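How to plan the budget for a first gripper arm

Read this before you ask any supplier for a price. I wrote it after our small workshop in Puncombe bought its first arm, and I helped two other groups to do the same. It is made for people who have a fixed sum and must explain every line of it to somebody else.

What you need before you start

A list of the objects the arm must hold. A sketch of the bench with its real dimensions. The name of the person who will sign the order. A simple spreadsheet is enough, you do not need special software.

Step 1. Write the tasks, then the equipment

Most people begin with the catalog. Please begin with the tasks. For each task write the object, how thin it is at the place where it is held, and if it is soft or stiff. Tahira Magsi, who does the purchasing at our workshop, refused to open the supplier pages until this list was ready, and I was angry with her for one week. Later we removed two options from the quotation by reading this list, and the order became 954 dollars cheaper.

Step 2. Divide the money in two columns

In the first column put what you buy one time: arm, controller, gripper body, bench, rail, wrist camera. In the second column put what you will buy again: fingers, cables, wipes, test objects, replacement screws. The second column is always forgotten in a first budget. Give it its own account number if your accounting permits.

Step 3. Budget the fingers as a consumable

Fingers become scratched at the tips and along the inner faces. On thin objects you will notice this sooner, as the grip depends on a very small area. We pay 146 dollars for a pair from Zemar and keep one spare pair on the shelf. If you print the fingers yourself, count the hours of the printer and the person, not only the filament.

Step 4. Budget the objects

Soft and thin things are cheap, but you need many and they get dirty or torn. We put 200 dollars for the first half year: tissues, small cloths, brushes, plastic trays and boxes. Choose different colors, and include things with a flat handle which must be held on the edge. Look at what is on your bench during normal work and write all of it in the list, also the small things which came from somebody's kitchen.

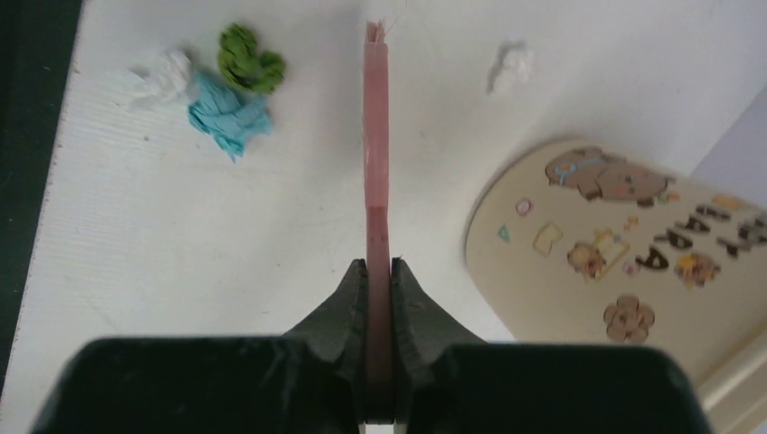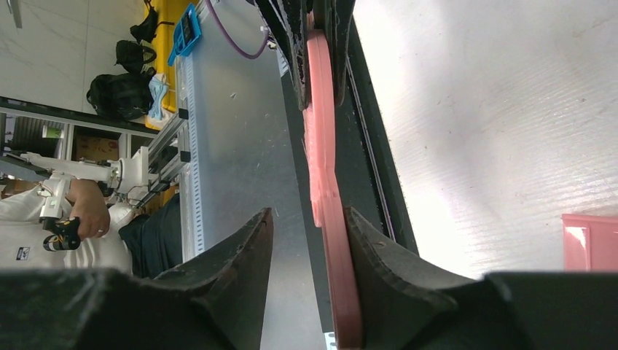
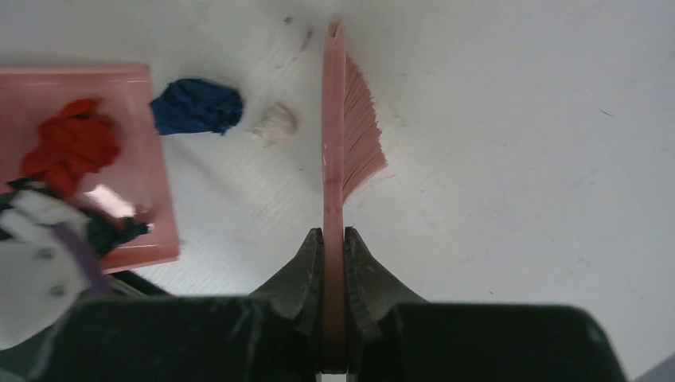

In all three the gripper holds something pink and flat, and the fingers show wear.

Step 5. Plan the space around the arm

The quotation from Praris covered the arm only. We had to add the bench and a place to store bags and boxes away from the moving parts. Reserve also the room for one person to stand beside the arm with the handheld controller in the hand. Measure this with a real person. Shigeru Nagano stood for us with a broom handle while I moved the tape on the floor, and after this we ordered a shorter bench.

Step 6. Ask for the quotation in separate lines

Ask the supplier to separate:
- hardware
- delivery and unpacking
- installation on your bench
- training, with number of hours
- support after the first year

If they send one total, send it back. Yousafzai answered us the next morning with all lines, and another company needed until June.

Step 7. Keep a reserve

We kept 1000 dollars not assigned to anything. The first part of it went to a longer cable and a second power strip. Write down every use of the reserve with a short reason, it will help you to make the budget for the second arm.

Comments and corrections can be sent to Éabha Quinlan, who maintains these pages.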